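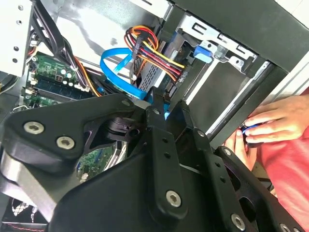
Inside the old desktop, blue SATA cable and all.

Small thread about the computer under my desk, which I finally opened in July. I am not a technician, I translate manuals for a living, so please be gentle with me if I use a wrong word.

The computer has a name, Zostov. My sister gave it this name when we bought it together, and it stayed. It runs my dictionaries, my invoices and one card game. For some months it made a noise like a small hair dryer, and twice it did not find its own disk in the morning.

I asked in the repair shop first. It is called Skurkano, two streets from me, and they are polite people. They wanted 975 for a new machine with everything moved over. I said I will think about it, and I went home and looked for a screwdriver.

First thing I learned: take out the power plug, and then press the start button one time for a few seconds. The rest of the electricity goes out this way. I wrote this on a paper and put it on the desk, because I know myself.

Second thing: touch the metal of the case with your hand before you touch anything else inside. I also took off my wool sweater. My neighbor laughed at me for this but I think it is correct.

The side panel has two screws on the back and then it slides. Mine did not slide. I pulled, I pushed, I said some words in my own language. You have to press a little toward the front of the case and then pull back. It opened so suddenly that I sat down on the floor.

Now the cables. I was afraid of them for years and I want to tell you they are more friendly than they look. The blue one in the picture is SATA, this is for data. It is flat and it makes a big loop in the air before it goes down.

The colored wires, red and yellow and orange and black, bring the power. They come over in a bundle and end in a black connector on the gray drive. So a drive needs two things, one plug for data and one plug for power. When I understood this, half of my fear was gone.

The SATA plug has the shape of a letter L inside. It can go in only one way. If it does not go in, turn it, and please do not use force. The plastic is thin and a new one must be ordered.

My disk problem, I believe, was the data plug. When I put my finger on it, it moved. I took it out, looked at it, and pushed it in again until I felt it sit. I can't prove that it was the reason. I only report that the disk is found every morning now.

Then the dust. I will not tell you how much. I used a soft paintbrush, new, never used with paint, and a can of air. Short pushes of air, and keep the can straight up, otherwise it spits cold liquid. I did this part on the balcony.

Please hold the fan with one finger when you blow air on it. It should not spin fast from the air. I read this after I did it wrong on the first fan. The fan forgave me.

The memory modules are the dark ones in their long slots on the green board. I took mine out and put them back. There are little clips at the ends. You open the clips, the module comes up, and when you put it back you press on both ends until it clicks. It needs more pressure than feels polite.

I did not touch the little round towers with the silver tops. These are capacitors. I only looked at them. A friend told me they should be flat on top, and if one is swollen like a bread, the board is getting old. I looked with a flashlight for a long time and mine seem okay to me.

Best advice came from Henrike Wendt, who teaches an evening course at Plondton where I go to learn spreadsheets. She told me: take a photo before you unplug anything, and one more after each cable. I took 6 and I needed every one of them.

The little white connectors on the board were the hardest for my eyes. I left them alone. If something works and it is that small, I do not want to become its enemy.

One thing I would like to improve is the black cables. There is a whole bundle that hangs down toward the board, and I have never understood what half of them do. I bought some fabric ties from Wiriya, the kind you can open again. With plastic ties you must cut, and I don't trust myself with scissors in there.

A question came in the replies: is it worth it for such an old machine? I can only speak for me. My dictionaries have 3,000 entries that I made myself, and the program does not run on the new systems. So for me yes. But do the backup first! I did the backup before I opened anything, on an external disk, and I slept well.

Other question: can you use a vacuum cleaner? I was told no, it makes static. Also it is strong and can eat a small screw. I used a vacuum only for the floor afterward.

And for the screws, put them in an egg box. One hole for the side panel, one for the drive, and so on. I had one screw left at the end and it was from my glasses.

The noise is better now. It is still there when the card game is open, I don't know why a card game needs so much. Next I want to change the back fan. If someone knows how to see the fan size without taking it out, please write me, I measured three times and got three different numbers.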